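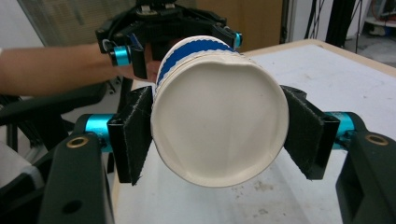 Zestgate Cup Handover, release 2

Print this page | E-mail this page

Summary

Zestgate Cup Handover is a set of demonstrations recorded with two hand-held grippers. One gripper passes a paper cup to the other over a table. The set is also the long-form record of a grip fault that we took for operator style through most of December. If you only want to train a policy, read "Known fault" and "Splits" and skip the rest. If you downloaded release 1, please read all of it, and then delete release 1.

Maintainer: Rocío Ventura. Fault analysis: Vibeke Thygesen. Complaints to either.

What is in it

Release 2 has 1706 episodes. Of these, 1597 passed the re-check described below and are in the main split. The remaining ones are in a folder named squeezed/, which started life as a joke and is now a path that other people's scripts depend on.

Each episode has video from the gripper camera, finger opening over time, gripper pose, and a short text label. Labels are in lowercase English and were typed by whoever was least tired. "pass cup" and "hand over cup" mean the same thing. "pass cup (again)" also means the same thing, with feelings.

Cups are ordinary disposable paper cups, used empty. Some are grasped around the side wall while lying over, so the camera looks directly at the base. Expect plenty of views where the bottom of the cup is most of what there is to see.

Known fault

The finger opening reported by the receiving gripper could lag behind the fingers themselves. The logger, Horilar, buffered the opening signal separately from the video, and when its buffer filled it held the last value until it could catch up. It did this without a warning. The log line for a perfectly healthy signal and the log line for a stuck one were identical, down to the cheerful "ok".

In the data, the fingers close on the cup in the video while the opening channel insists they are still wide apart. Then the channel jumps to closed in a single step. A policy trained on this learns that the correct response to touching a cup is to keep closing for a while and see what happens. What happens is a flatter cup.

We found it the slow way. A policy trained on release 1 was put on our bench arm, Roy, and asked to take a cup from a second arm. Roy took the cup, kept going, and folded it almost in half. We blamed the cup. We bought stiffer cups. Roy folded those too, with slightly more noise. We then lowered the force limit, after which Roy dropped everything he was offered, and for two days this was recorded in our notes as an improvement in safety.

Vibeke eventually plotted the opening channel against finger positions measured from the video and found the steps. The plot took her less time than ordering the stiffer cups had.

Safety note

No one was hurt. Somebody could have been, and the reason belongs in a data card.

Many of these episodes have a person's hand or forearm close to the grippers. That is normal for hand-held collection, where a person can feel the squeeze and let go. It is a bad idea with a powered arm running a policy that closes late. After the folding incidents we kept testing Roy with a colleague steadying the second arm by hand, on the theory that the cup was the thing being crushed. The emergency stop was on the far side of the bench – reachable, if you had both hands free and nothing in the way.

Please do the following before running anything trained on this set on real hardware:

Set a force or current limit in the arm controller. A limit inside the policy code does not count.
Put the stop button where the person nearest the fingers can hit it.
Do the first handovers between two arms, with people standing back.
Stop the run if the reported opening has not changed while the motor is still drawing current. We now do this check on Roy, and he has been much better company.

The re-check

Finger position was estimated from video for every episode and compared with the logged opening. Any episode where the two disagreed for more than 20 consecutive frames went to squeezed/. We did not repair the bad channels by interpolation. Rocío tried it and the results looked lovely, which was the objection.

A slightly squashed cup is not grounds for removal. Paper gives when you pinch it, and a mild dent can turn up in a perfectly good grasp. The folder is named after the fault in the log and has nothing to say about the state of the cup. Yes, we know. See above about other people's scripts.

Splits

main/ – use this for training.
squeezed/ – use this for fault detection, or to find out whether your pipeline notices anything. Ours did not.
There is no official test split. The one in release 1 was drawn from the same recording sessions as the training data and gave very flattering numbers.

Limits

Every episode comes from one site, and table clutter varies less than we would like. The finger pads are dark, fuzzy fabric that frays with use, and the fraying is visible at close range, so a model may learn to recognize old pads. Lighting was whatever the room offered. Cups containing liquid are not covered at all, a decision we have not once regretted.

Related sets

Drultutska, our lid-fitting set, used the same logger. It has not been re-checked. Treat its opening channel as a rumor until it has.

Changes

Release 2, Sat 20 January: logger buffer fixed, re-check added, squeezed/ split out, safety note written, apology to the cup supplier sent.
Release 1: withdrawn.

This site uses cookies to remember your settings. By continuing to browse you agree to our use of cookies. Accept | Manage settings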